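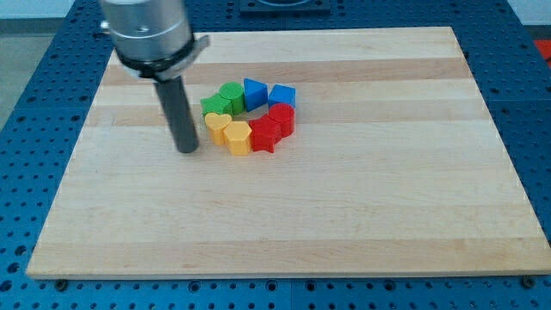
Coloured blocks on a wooden board, May

Home | About | Exhibitions | Artists | Visit | Stockroom

About Gikovham

Posted in May by Maricruz Hinojosa

Gikovham is a gallery for painting, print and small sculpture, mostly abstract, mostly by people who are still alive to complain about the hang. We have two rooms, a stockroom and a front step that has claimed several ankles. The name is a contraction of the surnames of three former tenants, taken from a mailbox we never got around to relabelling. Visitors assume it is Scandinavian and we used to correct them.

The gallery was started by Rüdiger Lindemann, who had spent a long career framing other dealers' pictures and had formed opinions about them. His first exhibition was a group show called Sipos, after a shade of grey he mixed himself and painted on every wall. Reviews were divided between those who admired the grey and those who hadn't noticed there was anything hanging on it. One painting sold, to the dentist upstairs, and it can still be seen in his waiting room if you have a toothache.

I joined to help with the mailing list, which at the time lived in a shoebox. I now look after the program, the artists, the lighting and most of the arguments. Rüdiger still does the framing and will tell you, if you stand near him long enough, why your frame at home is wrong. He is usually right, and he charges for fixing it.

What we show

Our taste runs to colour, line and repetition. We like work that looks simple from the doorway and gets harder the longer you stay. We have shown weavers, screenprinters, a man who paints only parallelograms and a sculptor whose pieces were so heavy we had to ask the engineer back. We don't show photographs of doors. We have nothing against doors, but the submissions folder was getting full.

The front room is for solo exhibitions. The back room is for Mamix, our long-running series of paired shows, where two artists who have never met are given one room and told to sort it out. Some pairs become friends. One pair divided the floor with masking tape and the tape got the best review of the season. We left it down for a while afterwards, and people walked around it very respectfully.

Editions

Under the Alinport label we publish small runs of prints by artists from the program. The largest edition so far was 400, which was a mistake, and we would be delighted to sell you one of the remaining sheets. Prices start at $860 unframed. Everything is signed and numbered by the artist and wrapped by whoever loses the coin toss.

Collectors and the merely curious

You don't need to buy anything. Most people who come in don't, and they are perfectly good company. If you do want to buy, prices are on a printed list at the desk, where you can read them without anyone breathing on you. We offer payment by instalment on any work over $2000, and we will hold a piece for a fortnight while you measure the wall and talk to whoever shares it.

Schools and drawing groups are welcome in the mornings. Pencils only, please – there was an incident with a felt-tip, and the artist has been very gracious about it, but the insurer less so. Dogs may come in if they are calm or can be carried.

Submissions

We look at everything that is sent to us, slowly. Send a handful of images and a paragraph in your own words. If the paragraph contains "liminal" we will still read it, though Rüdiger may sigh. We can't return original work posted without warning, and that includes the large one in the green crate. Please collect it. It's in front of the fuse box.

Contact | Directions | Join the mailing list (no longer a shoebox)

© Gikovham. Images and text may not be reproduced without permission. Back to top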